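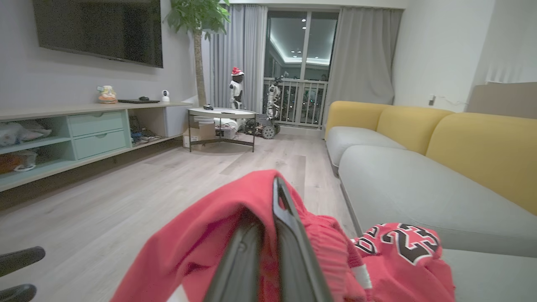

Wormont, June

Notebooks > Signals Workshop > Pedestrian equipment

Entry continues from the note on the Loureiro Avenue cabinet. The controller was returned to the shelf after its clock was reset and is no longer part of this work. The present entry concerns the push buttons for the crossings on Loureiro Avenue and the detector pads that are to go in with them.

Purpose. The crossings are to change from fixed time to on-demand operation. Under the present plan the walk signal comes up in every cycle whether or not a person is waiting, and the side street queue reaches back past the post office in the late afternoon. Under the new plan the walk signal will be called by a button or by a detector at the curb. Before any of the equipment is released to the street crew, the workshop is required to show that a call is held once placed, that it clears after it has been served, and that it is not placed by rain, vibration or passing trucks.

Equipment on the bench. One Skilline controller, spare, loaded with a copy of the Loureiro Avenue timing plan. Gretus push-button stations, new, taken from the first carton. Gretus curbside detector, pole-mounted pattern, on the test mast. Lamp board in place of the signal heads. The old button station from the north corner was kept alongside for comparison. Its plunger is worn and its cover plate was bent before it reached us.

Button test. Each station was pressed 500 times on the plunger rig at a steady pace, with the controller log running. The first station recorded every press. The second lost 13 presses, all of them near the start of the run, and none after the terminal screws had been tightened. The run was repeated from the beginning with the screws tight and no presses were lost. I have not counted the first run as a failure of the station, but the screws arrived slack and this should be treated as the normal condition of the carton until shown otherwise. Every station is to be checked with the torque driver before it leaves the building.

The confirmation light came on with each recorded press. The confirmation tone is too loud at the factory setting for the south corner, where there are apartments directly over the sidewalk. The volume adjustment is inside the rear cover and cannot be reached once the station is on the pole. It has to be set here. A. Neves has the night setting used on the earlier crossings and will write it on the inside of the cabinet door as well as in this book.

Held call. With the controller in the main street green, a single press placed a call and the call stayed in until served. A second and third press did not change the wait. Power was then removed and restored with a call waiting. The call was lost on restart. This is how the controller is designed, and the street crew has accepted it in the past, but the operating note for Loureiro Avenue says that a call will be restored. Either the note or the setting must change. My preference is to have the controller place one walk call on every street at startup. Filipa Cordeiro is to decide.

Walk and clearance times. The clearance interval on the copy of the plan was 13 seconds for the long crossing. The drawing shows the curb moved back on the west side, which lengthens the walk, and the figure should have been raised to 18 seconds when that drawing was issued. It was not. The bench copy has been corrected. The plan now running on the street still carries the old figure, and this matter should not wait for the rest of the job. A separate memo was sent to the control room before lunch asking for the change to be made remotely. No reply at the time of writing.

Detector test. The detector was aimed at the marked area on the workshop floor and a person stood, walked through and waited at the positions on the standard sheet. It picked up a standing adult at every position. It dropped a person who kept very still at the back of the area, and the call was canceled as though that person had left. The hold time was increased by one step and the test repeated, after which the call stayed in. A longer hold time means that some calls will be served after the person has crossed early or gone elsewhere. That is acceptable here. Dropping a person who is still waiting is not.

The detector was also tested with a hand truck, an umbrella and a stroller. The stroller, pushed in ahead of the person, placed the call sooner than the person alone. The umbrella made no difference. Water was run down the front cover from the hose with the area empty, and no false call was placed in the first part of the run. In the second part there were two, both when the water was directed at the upper seam of the cover. I would like to see this again with the seam taped before drawing anything from it.

Vibration. Not completed. The shaker table is in use for the sign bracket work and will be free once A. Neves has finished with the long bracket. The mast clamp should be inspected before it goes on the table, as the lower bolt has been crossing its thread.

Wiring. The cable supplied is 200 feet on the drum. The run to the far corner fits on paper with little to spare, and the duct route on the drawing does not allow for the loop in the pull box. No cable is to be cut until the street crew has pulled a tape through the duct and reported the true length. Splices in the pull box will not be approved for this site, given the standing water found in it last winter.

Labels. The arrow plates for the south corner were packed facing the wrong way for our poles. They can be reversed by hand. The holes line up.

Open items
Startup call setting: F. Cordeiro.
Clearance time on the street: control room, memo sent.
Tone volume, south corner: A. Neves.
Seam test with tape, then vibration: workshop.
Duct length: street crew.
Torque check on remaining stations: workshop, before release.

The bench has been left wired. The lamp board is on the switched outlet and the controller is on the other one. Please do not move the controller to the switched outlet, as the log is lost when the lights go off for the night.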